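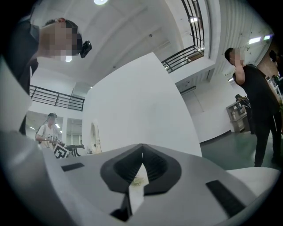

Zheng's reply came in at 4:40: the second batch of ceasefire statements should be coded by the date they were delivered, and the wire date goes in the notes column. Changed the sheet to match.

May, cont. The Bilura set is now at 2,150 statements, 1,355 of them from sitting members of parliament. Former members are still mixed in with serving ones in 152 rows. Fixed 60 before stopping, all border talks. Celteck's export drops the speaker's title again, so check against the PDF before trusting it.

Left to do: religious language tag, second coder for the treaty speeches, rerun Clodedeo.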